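April 14, 2022

The tea towel drawer, and other small victories

I have been meaning to write about folding for ages, and every time I sit down to do it I end up going off and folding something instead, so bear with me while I try to get to the end of this one.

It started in August, when we moved into the flat on Stonomside Road and I unpacked what I thought was a sensible number of cloths. There were 70. I laid them all out on the bed and counted them twice, partly from horror. Tea towels, dishcloths, dusters, a few old muslins from when the children were tiny, and a souvenir one from Makhubela that has never dried a single plate because it just pushes the water about (lovely picture on it, mind).

The kitchen here has one shallow drawer and that's your lot. For months I folded everything into squares and stacked them up, and every morning I'd tug out the one at the bottom and bring the whole pile with it. My friend Kamran Jatoi came round for supper, watched me do this, and told me very kindly that his mother had always rolled hers and kept them in a basket. So I tried it, and I haven't gone back.
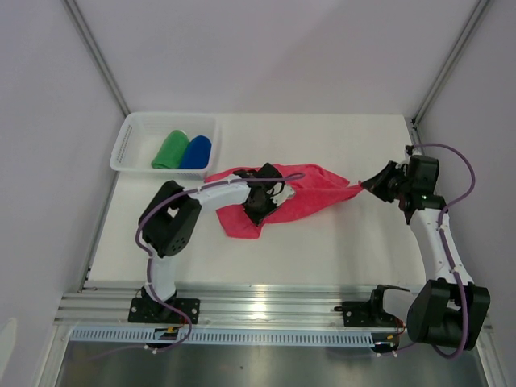

Rolling is quicker than folding once you get the hang of it, though the first part does need a bit of patience. A crumpled cloth wants to stay crumpled. I find a corner, hold down the cloth with my other hand and pull until the worst of the creases give up, then work my way round to the next corner. If you roll it while it's still bunched in the middle you get a fat sausage that springs open as soon as your back is turned. Smooth it first, fold it in half longways, then roll from the short end, fairly snug.

A plastic basket with holes in the sides is just the thing for keeping them in, as a cloth that isn't quite bone dry still gets some air. I like to lay the rolls side by side so I can see every colour at once. Green for glasses, blue for hands, and anything red or pink gets washed on its own after what happened to my good pillowcases.

I kept 6 of the muslins and gave a big bag of the rest to my sister, who has a dog and is always grateful. Next I want to have a go at the napkins, which are linen and far more stubborn, and then there's the airing cupboard, which I'm not ready to talk about yet.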